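Visit Report: Gripper and Controller Trials at the Zivport Test Hall
March | By the Technical Visits Office
Reading time: 4 minutes

Members of the assembly working group were received on Thursday morning at the Zivport test hall, where Lernico has been comparing end-of-arm tooling for the servicing of desktop computers. The purpose of the visit was to see the trials in progress, to speak with the engineers responsible and to judge whether any of the equipment might suit our own repair workshop.

The party was met at the reception desk at 9.15 and given a short safety briefing. Visitors were asked to remain outside the marked floor area whenever an arm was powered. Coats and bags were left in the meeting room, where coffee was served and the test plan was handed out.

Lernico explained that the trials were set up to compare two grippers on the same series of tasks. The first, supplied by Tapia, is a parallel unit with a short stroke and a high closing force. The second, from Hido, opens wider and reports finger position to the controller throughout the movement. Each gripper had been put through 230 cycles before our arrival, covering the handling of processors, memory modules, expansion cards and hard drives. Our hosts stressed that the figures were interim and asked that they should not be taken as a final ranking.

The tasks are carried out on ordinary office computers. Lernico chose these in preference to purpose-made test blocks on the grounds that real cases bring narrow gaps, sharp rails and loose cabling, all of which have to be dealt with in repair work. The parts to be fitted are presented in a printed fixture beside the case, so that each pick begins from a known position.
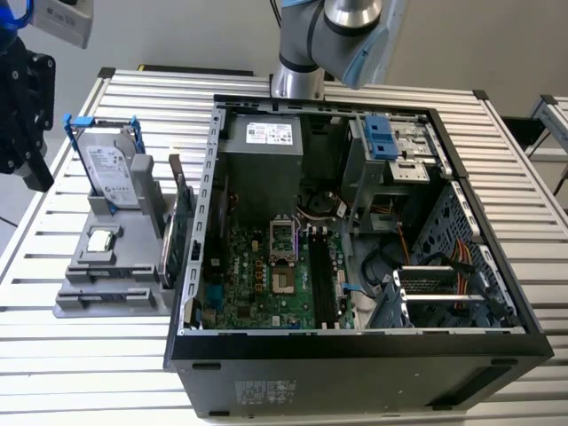 The servicing station, with the tower on its side, the CPU socket open and the parts fixture to the left.

Considerable attention was given to the fixture during the discussion. It is 3D-printed in grey, with a shallow square recess for the processor and a cradle that holds a hard drive upright in its blue carrier. According to the engineers, earlier versions held the drive flat, and this obliged the arm to turn its wrist through an awkward angle before insertion. The present version is the result of several rounds of changes, and the drawings are kept so that a damaged fixture can be replaced overnight.

The processor is regarded as the most demanding item. The pins in the open socket are exposed while the part is lowered, and a small error in tilt may ruin the board. Of the 230 cycles with each gripper, the Hido unit completed 217 without operator assistance. The Tapia unit completed fewer, although the difference came almost entirely from the processor task. With drives and cards the Tapia unit was the quicker of the two, and several members of our party felt that its firm hold would be an advantage in a busy workshop.

The second part of the visit concerned cameras. Lernico has tried a camera on the wrist and a fixed camera overlooking the table. The wrist camera gives a close view of the socket but loses sight of it in the last part of the approach, when the fingers come between the lens and the board. The fixed camera keeps the whole case in view but has difficulty with the shaded areas near the fan and inside the drive bays. The engineers now favour using both, with the controller giving more weight to the fixed view as the part nears its seat. We asked whether extra lighting had been considered. It had, but reflections from the bare metal of the cases had caused false readings, and the matter remains open.

A shorter session was devoted to controllers. The log shown to us contained 556 recorded faults from the whole programme, sorted by cause. The largest group was put down to cables lying in the path of the fingers, and the next to timing between the arm and the gripper. A later software release is said to have reduced the second group, but we were not shown results for it.

The visit closed at 12.30. The working group intends to request the loan of a Hido gripper for a limited period and has asked Lernico for the fixture drawings. A further visit may be arranged once the cable handling trials are complete. We record our thanks to the staff at Zivport for their time and for their frank answers.

Reader comments (3)

benchtech: Was any trial made with memory modules from different makers? The heights vary a good deal and we have found this matters for finger clearance.

Workshop South: A useful report. I would be glad to know how long a change of gripper takes, as we would probably need both types.

m_r_visits: The point about reflections matches our own experience. Matt tape on the rails helped us a little, but it does not last.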